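Nurach Nesting Buckets and Baskets
Storage and Sorting Range

The Nurach range is supplied by Gaten to schools, laboratories, workshops and community kitchens that need plain, durable containers for daily sorting. Each container may be ordered singly or as part of a mixed set. Orders are prepared at the Brendutton warehouse.

Capacity and dimensions
Small round bucket, orange: height 136 mm, rim diameter 200 mm
Square bucket, translucent yellow-orange: height 194 mm, width 200 mm at the rim
Stacking basket: supplied to the same rim width as the square bucket

Use and handling
The buckets taper toward the base and nest when empty. They may be stored upright or upside down on a flat surface; upside down is recommended for rinsed buckets, as it allows them to drain and keeps out dust. Baskets should be stacked by matching size. Mixed stacks are permitted on a bench or counter but should not be placed on high shelves.

The buckets are intended for dry goods, small parts and cold water. They are not suitable for solvents, hot oil or use in an oven. Wash by hand with mild soap. Abrasive pads will dull the surface, and the translucent model in particular shows scratches.

Labels
A barcode label may be attached to any bucket at the time of order. Customers who keep their own inventory may send a list of codes to Stella Kioko in Customer Accounts – please allow ten working days. Labels can be removed with warm water and a soft cloth. Replacement labels are sold by the sheet.

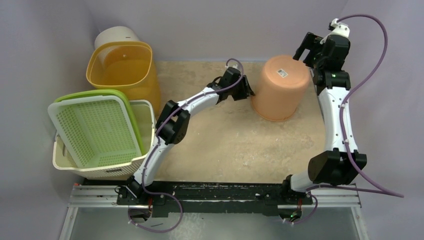

Orange bucket, upside down, with barcode label; square bucket and stacked baskets at left.

Ordering
Mixed sets are packed by Kiiskinen and sent on the first working day after payment is received. Color substitutions are not made without written consent. Lids for the square bucket are listed separately and will be available again in April.

Questions about bulk supply should be addressed to Hjalti Thorlacius, Institutional Sales, Gaten.

Page revised 26 February 2023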